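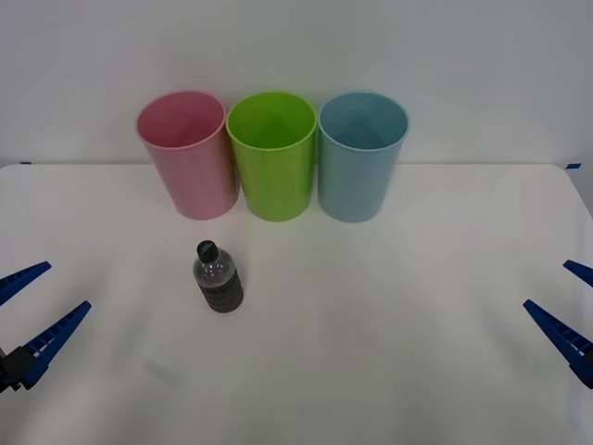
Musa Ezeani asked whether two arms are worth the trouble when one can pick up a bottle by itself. For picking up, one is enough. I built the second for jobs like holding a cup still while the other arm pours.

Home Build log Parts FAQ Contact

What did it cost?
$1,619 for both arms, without the table. The shop in Wudthorpe let me use its printers at member rates.

Why are the fingers full of holes?
The lattice lets them bend around a round object. My first set was solid and dropped bottles.
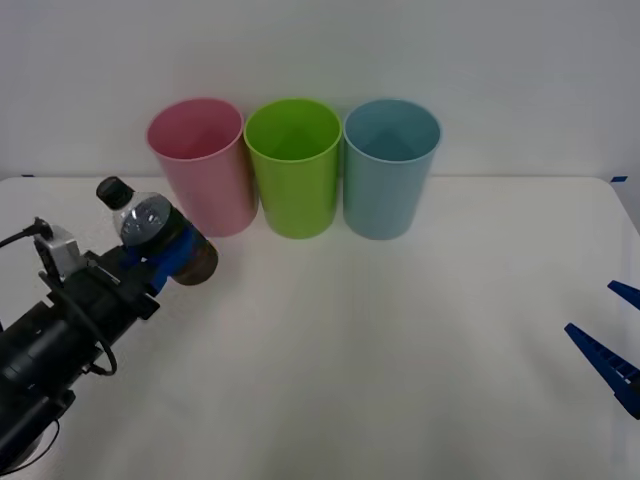

Print them slowly and leave the walls thin. A finger that won't flex in your hand won't flex on the arm either.

What software do you run?
Rivden for motion and a small script called Min for logging. Both run on an old desktop under the bench.
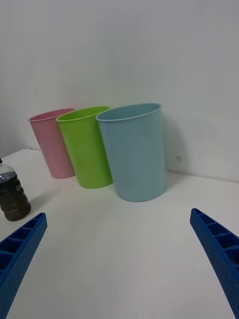

Logs go to a separate drive. I filled the main one in February and lost 71 runs.

Does each arm need its own power supply?
Yes. I tried sharing one and the wrist motors reset under load.

How hard should the grip be?
Start low and raise the limit in small steps. Da-eun Cha suggested testing with the cap on, and I still do.

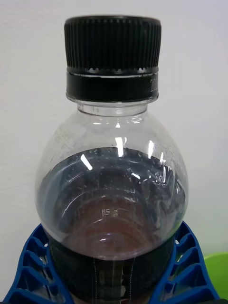
Fingers at the bottle, just below the shoulder.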